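By A-yeong Yoo
2023-01-05

We use cookies to remember your settings and count visits. By staying on this page you accept them.

Old office towers get a second look at Skorkden repair room

Anybody who has ever pushed a dead computer to the back of a closet and promised to deal with it after the holidays will feel at home in the Skorkden repair room this week. The winter refurbishing drive has started, and the first desktop towers are already open on their sides with their insides showing, which is a sight that some of us find oddly cheerful in January.

The drive is run by Nitska, the reuse shop that took over the old print store on the ground floor, and it works much the way it did last winter. Offices and households hand in desktops they no longer want. The shop opens each one, goes through the parts that matter, wipes or replaces the drive, and sends the finished machine out to a family, a student or a club that has asked for one. Last winter 172 computers found new homes that way. The shop would be happy to match that, and from the look of the shelves by the back door it has a fair chance.

What has changed is the kind of machine coming in. A year ago it was mostly small home desktops, the sort that sat under a family desk and did the taxes. This time a design office on Győri Street has cleared out a whole floor, and so there are proper workstations in the pile, built for drawing and modeling, with roomy cases and graphics cards to match. I stopped by to see one being gone over and stayed a good deal longer than I had planned, as tends to happen to me in places with coffee and open toolboxes.
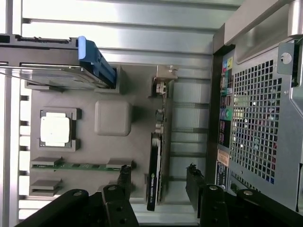
The Quadro cards are the part people ask after first. They were made for professional drawing programs more than for games, so a teenager hoping for something flashy may be a little let down, but for a student learning to draft a building or edit a film they are still a fine thing to have. The shop is leaving them in wherever they pass a test. Where a card fails, the tower goes out with plain graphics and a note saying so, and it will still do homework and video calls perfectly well.

Memory is the other thing that varies from box to box. Some of these towers were ordered with every slot filled and some were ordered with the bare minimum, and over the years modules have a way of wandering from one machine to another. The shop's approach is to take the memory out, test it away from the machine it came in, and then share it around so that no family ends up with a computer that groans every time a second window is opened. If you have loose modules in a drawer at home, bring them along. They weigh next to nothing and they are wanted.

Then there is the processor, the part I was most nervous to watch. It sits in its socket under a little metal bracket, and the contacts are so fine that one careless nudge can finish off an otherwise healthy board. I was told to put my cup down before I came any closer, and I did. The old thermal paste has to be cleaned away and a fresh dab put on before the heatsink goes back, and there is a good deal of friendly disagreement in the room over how big a dab ought to be. I will stay out of it.

Each tower gets its own holder on the bench, with a place for the drive and recesses for the small parts. It sounds like a small thing, but anyone who has hunted for a lost screw under a radiator will see the sense in it. Drives go in upright, memory lies in a long groove, and the label on every drive is checked against the sheet before anything is put back.

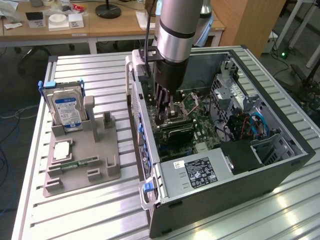
What happens to the drives

This is the question that keeps most people from donating, and it is a fair one. We all have letters and photographs and old tax forms on these things, and handing them to a stranger feels a bit like handing over the house keys. Nitska wipes every drive that comes through the door, in full, before the tower moves to the next bench. A drive that will not take the wipe is drilled and sent for scrap, and you may stand there and watch if it makes you feel better. I asked, and a surprising number of people do.

If you would sooner keep your drive, that is no trouble at all. Take it out at home, or ask at the counter and it will be taken out for you while you wait. The tower is just as welcome without one. There is a small fund, filled mostly by the bake table last winter, that pays for replacements.

Those who want to do it themselves might like to know that many office towers make it easy. In the workstations I saw, the handles and release tabs on the carriers are blue, so you are not left guessing which bit of gray plastic is meant to move. Unplug the power cord first, let the machine sit for a few minutes, and keep the screws in an egg cup or a saucer where you can find them again.
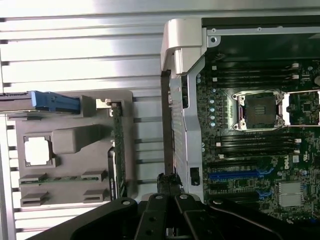
Home machines can be fussier. Some of them hide the drive behind the power supply or under a cover held with a screw nobody owns the right driver for, and if you meet one of those my advice is to stop and bring the whole thing in. The counter has seen worse, I promise you.

The cables deserve a word too, and so do the keyboards, monitors and power cords that tend to get left behind in the closet when the tower goes. Cords are wanted very much. Keyboards and mice are taken if they are clean enough that you would use them yourself. Monitors are taken only if they are flat and the screen is whole, and I am sorry to say the big old glass ones have to go to the town depot on Plukik Road.

A waiting list has been open for a little while, and there are 54 names on it, most of them families with children in school. To add your own you need only come to the counter and fill out a half-page form. There is no test and no long list of papers to bring. Students may ask for one of the workstations in particular, and it helps to write down which programs your course uses, so that the right card ends up in the right case.

I should mention the evening sessions as well — they were the nicest surprise of my visit. From February the shop will hold two a month for people who want to learn how a desktop goes together. You take one apart down to the board, lay the pieces out, and put it all back before you go home. No experience is needed and tools are lent. Children are welcome with a grown-up, and long sleeves are best rolled up. Places are free, but the benches only hold so many, so please put your name down at the counter beforehand.
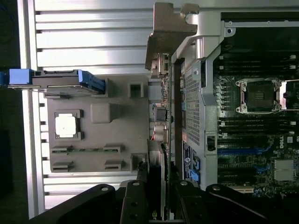

Reading time: 6 minutes

Donations are being taken at the back door of the Skorkden building, where there is a ramp and a cart for anything heavy. Please tape a slip of paper to the case with your name, and say on it whether the machine still starts up when you press the button. "Makes a noise and then stops" is a perfectly good answer, and a more useful one than leaving it blank. Laptops are not part of this drive, though the shop hopes to get to them later in the year.

The first finished towers should be ready to collect in February, and everyone on the list will get a call when theirs is set. Bring a blanket for the back seat if you can, as the workstations are heavy and have a few hard corners.

Enjoyed this story? Sign up for our free newsletter and get local news in your inbox every week.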